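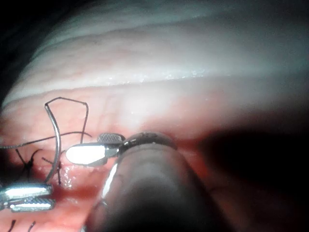

A curved surgical needle and dark suture thread, close up.

What Happens After a Road Crash?

Explainer for ages 9 to 12
Last updated February 20, 2024

When a crash is on the news, the report is often very short. It says where the crash was, how many people were hurt and which hospital they went to. A lot of work takes place between those facts. This page goes through that work in order, from the first phone call to the final report.

The examples use Route 674, the road between the town of Vikuvham and the city of Zondbridge. The road is 17 miles long. It has one lane in each direction for most of its length, and it crosses the Macedo River on a narrow bridge.

Words in this explainer

Dispatcher: a person who answers emergency calls and sends help.
Paramedic: a person trained to treat sick or injured people before they reach a hospital.
Triage: deciding which patient needs treatment first. Say it "TREE-ahzh."
Trauma: the medical word for a serious injury to the body.
Collision: two or more things hitting each other.
Witness: a person who saw or heard what happened.

The emergency call

Help starts to move when a person calls the emergency number. In the United States, that number is 911. The call goes to a dispatch center. The area in this explainer is covered by the Netness dispatch center, which handles calls for police, fire and ambulance crews.

The dispatcher's first question is where the emergency is. If the call drops after a few seconds, a location is the most useful thing to have. Many phones send a location automatically, but it can be wrong by the width of a field or more, so the dispatcher still asks. On a long road with no houses, a caller may not know the answer. This is why highways have mile markers. A mile marker is a small sign with a number on it, and the number gives the distance along the road. Bridges and exits often have numbers too.

After that, the dispatcher asks what happened, how many people are hurt and whether anyone is trapped. The dispatcher types the answers into a computer while the caller is still talking. Crews can read them on a screen and are often driving toward the crash before the call ends.

A caller may be told to stay on the line, to move away from traffic, or to press a clean cloth on a wound. Dispatchers read some of these instructions from cards that were written with doctors.

If you ever have to make this call, say where you are, answer the questions and do not hang up until you are told to. Stay away from the road while you talk.

Making the road safe

A crash blocks part of a road, and other drivers may not see it in time. The first danger for the crews is therefore more traffic.

A vehicle cannot stop the instant its driver sees a problem. The total stopping distance has two parts. The first is the distance the vehicle travels while the driver notices the danger and moves a foot to the brake. The second is the distance it travels while the brakes are working. Both parts get longer as speed goes up, and the braking part grows much faster than the speed does. If the speed doubles, the braking distance becomes four times as long. Rain, ice and worn tires make it longer again.

For this reason, warnings are placed well before the crash. Police may set out cones or flares, starting a long way back. Fire crews often park a heavy truck at an angle across the lane, between the traffic and the people working. This is called blocking. A fire truck is used because of its weight.

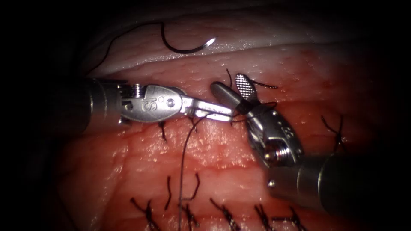

Once the lane is blocked, the crews check for other hazards. They look for leaking fuel, broken glass and fallen power lines. They may disconnect the battery of a damaged car to lower the chance of a fire. Electric and hybrid cars have a second, much stronger battery with its own shutoff steps, and crews carry guides that show where the parts are on different models.

A car lying on its side or roof may roll. It is held still with blocks, straps or metal struts before a rescuer leans into it.

Deciding who is treated first

When several people are hurt, the paramedics cannot treat all of them at once. They use triage. A paramedic goes to each person quickly and checks a few basic things: whether the person can walk, whether the person is breathing, how strong the pulse is and whether the person can follow a simple instruction such as "squeeze my hand."

Each patient is then given a color, often on a paper tag. Red means the person needs treatment immediately. Yellow means the injury is serious but the person can wait for a short time. Green means the injury is minor. There is also a black tag, for a person who has died or who cannot be saved with the help available at the scene. The exact colors and rules differ a little from place to place.

The tags can change. A patient marked yellow may become worse and be marked red, so the crews go back and check again.

Triage can look unfair. A person with a green tag may be in pain and may wait a long time while others are treated. Loudness is not a good guide to injury. A patient who is shouting is breathing well enough to shout, while a very quiet patient may be in greater danger. 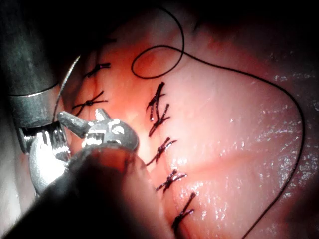

But why does the fire department come if nothing is burning, one reader asks, and does it not just add more vehicles to a road that is already blocked?

Fire crews do much more than put out fires. In many towns they carry the cutting and spreading tools used to free people from damaged vehicles. The work of freeing a trapped person is called extrication. A hydraulic spreader pushes metal apart with oil under high pressure, and a hydraulic cutter closes its blades in the same way. Modern car bodies contain very strong steel, so ordinary hand tools would be too slow. The reader is right that more vehicles take up more space. An officer at the crash directs each one to a parking spot, and vehicles that are not needed are sent back.

Moving patients to a hospital

Vikuvham has a small clinic. It can treat cuts, simple broken bones and minor burns. Zondbridge has a hospital with a trauma center, which means that surgeons, nurses, blood supplies and operating rooms are ready at all hours. Paramedics choose between the two by looking at the injuries. The nearest building is sometimes the wrong one.

During the drive, a paramedic gives the hospital a short report by radio. The report covers the patient's approximate age, the injuries, the pulse and breathing, and the treatment already given. The hospital uses it to call the right staff to the right room.

If the road is very slow or the distance is long, a helicopter may be sent. It needs a flat landing area without wires or loose objects, and it cannot fly safely in every kind of weather. Loading a patient also takes time. For a short trip, an ambulance can be quicker even though the helicopter is faster in the air.

At the hospital, patients are sorted again with better equipment. Some need only a bandage and a few hours of rest. Others need X-rays or scans, and some need an operation. News reports describe this with words such as "stable" and "critical." Stable generally means that the patient's pulse, breathing and blood pressure are not changing much. It does not mean that the injury is small. Critical means that the patient's life may be in danger.

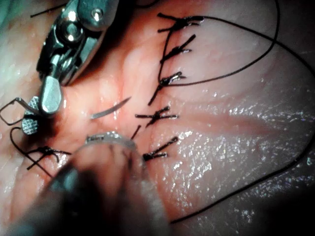
How investigators work

Police investigators study serious crashes to find out how they happened. They may keep a road closed long after the injured people have left. Drivers sometimes find this annoying, but evidence on a road does not last. Rain washes away marks, and traffic moves broken pieces.

Investigators record several kinds of evidence.

Tire marks. A locked wheel leaves a dark skid mark. Its length, together with the type of road surface, can be used to estimate speed. Many newer cars have brakes that prevent the wheels from locking, so their marks may be faint or missing.

Damage. The place and depth of a dent show the direction of the force.

Recorded data. Most new cars contain an event data recorder. It stores a few seconds of information, such as speed and brake use, when the car senses a crash.

Witness statements. Witnesses are interviewed separately, so that one person's memory does not change another's. Two honest witnesses can still disagree. People are poor at judging speed, and they often look toward a crash only after hearing it.

The road. Signs, lane markings, lighting and the shape of a curve are measured and compared with the rules for that type of road.

A crash often has several causes. On Route 674, a report might list a wet surface, a worn tire and a speed that was too high for the curve before the Macedo bridge. Taking away any one of these might have prevented the crash.

Why first news reports can be wrong

A reporter may publish a story while crews are still working. At that time, the police may know where the crash took place and very little else. Numbers can change when patients arrive at different hospitals and the lists are compared. The cause is usually not known at all, which is why a careful report says "the cause is under investigation."

Names are normally held back until families have been told in person. Check the time at the top of a news story, and look for a later version. If two stories differ, the newer one may have better information, but look at where each one got its facts.

Changes to the road

The last stage is prevention. Engineers keep a map of crashes and look for places where they happen repeatedly. A curve may be given a lower speed limit, a rougher surface or a barrier. Rumble strips can be cut into the edge of the lane so that a driver who drifts off it hears and feels a warning.

On the Vikuvham side of the river, reflective posts were added along 8 curves in August. Engineers will compare the crash records from before and after the work. One season is too short for a fair comparison, as traffic and weather vary from month to month, so the records will be collected for two years before any result is published.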